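Working a room alongside the litter robot: how-to for room attendants

Posted by Kirsten Fogh, housekeeping, Fodgate
Replaces the sheet taped inside the linen closet. Please take that one down, it still says to prop the door with the vacuum.

Quick version for whoever has floor two on Sunday. Long version when I have time.

What it does: floor litter into the bin. Wrappers, paper, bottles. That's the job. It doesn't strip, doesn't make beds, doesn't do bathrooms, doesn't touch anything on a nightstand. Those are still yours.

Before you start it

1. Knock, enter, lights on, curtains open. Same as always.
2. Walk the floor yourself first. Jewelry, pills, chargers, cash, kids' toys, anything a guest might come back for. Pick it up, bag it, room number on the bag. The robot doesn't know a receipt from trash. Neither do I half the time, so if in doubt bag it.
3. Fresh bag in the bin. Fold it well down over the rim, all the way around. A loose bag slides in when the hand comes over.
4. Bin goes to the robot's left, close enough that the left hand gets to the rim. Not behind it.
5. Duvet corners up off the carpet if they're really dragging.
6. Press start on the tablet, say the room number out loud if anyone else is in there with you.

While it runs

Stay in the room the first 16 rooms you do. After that you can do the bathroom with the door open. Do not stand between it and the bin. Do not hand it things, Yesenia.

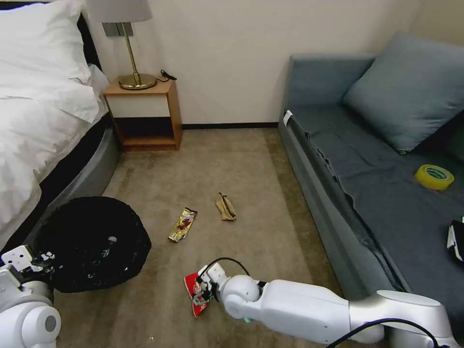
Wrapper in the gripper, two still to go. Bin on the left.

It goes one piece at a time and it is slower than you. Let it be slower. The point was never speed, it's the bending. Elvira Sotelo kept a tally for us last spring, every time somone stooped for floor trash, and the total for her crew came to 2,153 before she got sick of making marks. Her knees are why we said yes to the trial in the first place.

If it drops something: wait. It usually goes back. If it tries the same piece three times, pause it and get that piece by hand, then resume. Write it down (see below).

If it stops with an arm out: pause on the tablet, then step in. Never push the arm. Red button if you're worried at all. You won't be in trouble for the red button. Zoila Castaño hit it four times her first day and she now trains people.

Bottles

Ask first whether there's liquid in it. Full or half full, you take it, empty in the sink, then recycling. Empties can stay down for the robot, but they end up in the trash bag with everything else, so pull them out after if your property sorts. Llanos does. We don't yet.

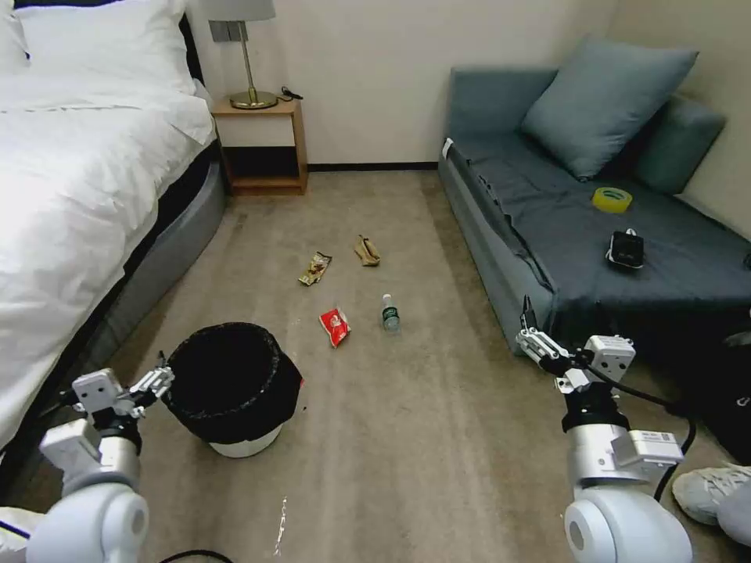
Caps on. A loose cap on the carpet is a pain for everyone, and so are the tiny scraps, the torn corners and so on. Check for those when it says done. Vacuum gets most of them.

After

- Look under the bed and along the baseboard. It doesn't go under.
- Tie off the bag yourself.
- Wipe the hands down with the gray cloth, not the bathroom cloth.
- Log it. Room, start, end, anything it missed, anything it did that you didn't like. One line is fine. Spanish or Chinese is fine, Shuzhen Shen reads all of them on her shift and the log goes to Osora on our side.

What changes for you

Asked a lot so putting it here.

Room quota: stays the same during the trial. It was going to go up by two. We pushed back in the March meeting and it's in writing now, ask me for the copy.

Hours: no cuts for the trial. After that I don't know, and I told management I'd say so if people asked.

Training time is paid. 20 minutes per person, on the clock, before your first room with it. If your slip doesn't show it come find me.

You're not being timed. The log times the robot. If a supervisor quotes you your own numbers from it, tell me teh same day.

And if you'd rather not work with it, you can swap floors til the trial ends. Three people have. That's ok.

Still to write up: elevators, what to do when a guest walks in, charging. For charging right now just plug it in by the service door and check the light comes on.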